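Rolelix Granular Handling Project
Progress report to the Sallerico Fund: demonstration visit
Prepared by Sorin Georgiev
December 16, 2024

1. Purpose of this report

The grant agreement requires a written account of each demonstration given to outside parties. This report covers the visit by staff of Wolov and Szalai, the two firms named in the application as likely users. It also records spending to date and the changes proposed to the remaining work.

The task shown was the gathering of small brown pellets and fine white material from a flat table, with a single arm and a two-finger gripper. In the scooping trials the gripper holds a wooden scoop.

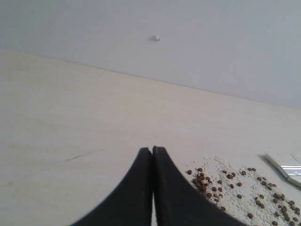
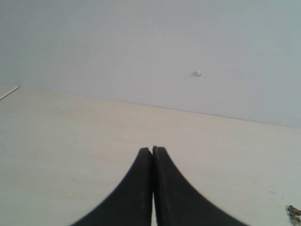
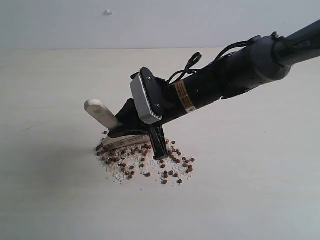 The pale tabletop and the plain wall behind it are common to all three views; the wooden scoop is in the last.

The Wolov party asked why a flat table had been chosen when their own material arrives in trays with raised sides. Their process engineer remarked that a side wall gives the scoop something to push against, and that an operator with a hand scoop uses it without thinking. On an open surface the heap moves away from the blade. In the engineer's view the open table is therefore the harder case for collecting and the easier case for approach, and results from one should not be quoted for the other. We accept this. The summary table in the October report did not make the distinction and will be reissued.

2. Conduct of the visit

The visit lasted one morning. It opened with a safety briefing and a short talk on the control software, after which the visitors moved to the work area. The arm was run at reduced speed while visitors were present, in line with the site risk assessment. Visitors were invited to choose the starting position of the heap for some of the trials.

Questions were taken between trials. Most concerned cycle time, cleaning between batches and the wear of tools. Szalai asked for the file format of the motion logs and has since been sent a sample.

3. Results

A total of 49 scooping trials were completed. In 7 of these the controller stopped the arm on excess contact force before the scoop had entered the heap. All of the stops occurred when the approach angle was set at the shallow end of its range. The arm was restarted each time without manual adjustment of the tool.

Fine material remains the main difficulty. Pellets are carried well once they are on the blade, but the finer fraction passes under its front edge and is left as a thin layer. A second pass recovers part of this. Further passes recover little and lengthen the cycle, so the present setting is two passes.

The mixed heap also makes segmentation less reliable. The vision model finds the brown pellets against the table with few errors. The white fraction has low contrast with the surface, and the edge of the heap is often placed too far in. A darker work surface would help in the laboratory but would not match the conditions at Wolov, whose benches are light in colour. We propose to keep the present surface and to collect more training data.

4. Data

The project data set now holds 631 labelled sequences, including those recorded during the visit. The target in the work plan is 2,000 by the end of the grant. At the present rate this will not be met unless labelling is given more hours. A part-time post is costed in the annex and can be paid for from the underspend on travel.

5. Tooling

Two changes are planned before the next trials. The handle of the scoop will be fitted with a flat insert so that it seats at the same angle in the gripper each time. The front edge of the blade will be thinned. A metal scoop was considered and has been put off, as the force limits would need to be set again and the earlier results would no longer be comparable.

Szalai has offered the loan of a shallow tray of the kind used on its filling line. We intend to accept, and to repeat the visit trials with the tray in place.

6. Matters for decision

The Fund is asked to approve the transfer of the travel underspend to labelling, and to note the addition of tray trials to the third work package. No extra money is requested. The end date of the project is unchanged.

The motion logs and force records for all trials are held on the project server and can be supplied on request.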